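**Robot Cell Technician (full-time, on site)**
Lockwood Handling Laboratory, Widwood
Posted 8/24/23

The Lockwood Handling Laboratory invites applications for the position of Robot Cell Technician. The successful candidate will be responsible for the daily setup, upkeep and repair of the two-arm tabletop cell in Bay 6 and will report to Sandra Wainwright, Laboratory Manager.

The cell consists of two arms fitted with multi-fingered hands, working over a shared white table. It is used for handling trials with trays, food packets and similar household items. Sessions run Monday through Friday, and the cell must be released for use by 9:00 each morning.

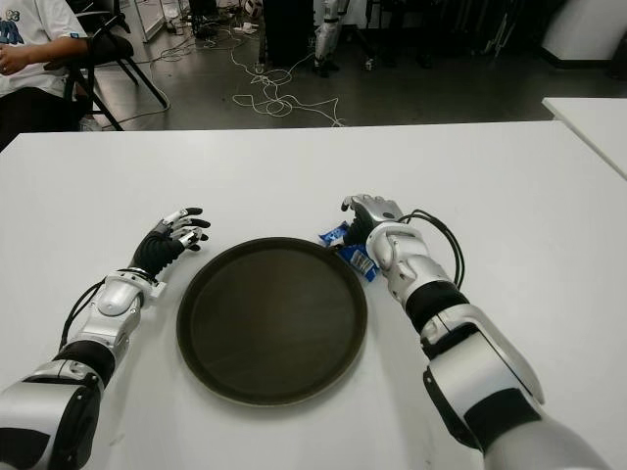

Duties include homing both arms and checking the fingers for play before the first session; inspecting the external cables at the wrist and forearm for wear and re-routing them when they begin to pull; replacing fingertip segments; and recording every fault in the cell log. The technician will also recalibrate the hands after any collision with the tabletop – a task that currently takes up to 2 hours – and will keep the spare parts cabinet stocked.

Applicants must have:

- an associate degree in mechatronics or a related field, or equivalent shop experience
- practical skill in crimping, soldering and tracing faults in low-voltage wiring
- the ability to read wiring diagrams and write a clear repair note
- willingness to complete the laboratory's lockout training before working alone

Experience with tendon-driven or geared hands is desirable. Programming skills are welcome but are not required, as motion software is maintained by Gervasio Núñez and his group.

The appointment is for 19 months, with a possible extension. Occasional evening work is expected during the July overhaul, when both arms are taken down to the joints.

Please send a resume and a one-page letter describing a repair you carried out yourself to Mervyn Yeoman, Room 111, quoting "Bay 6 Technician." Interviews will include a short bench exercise.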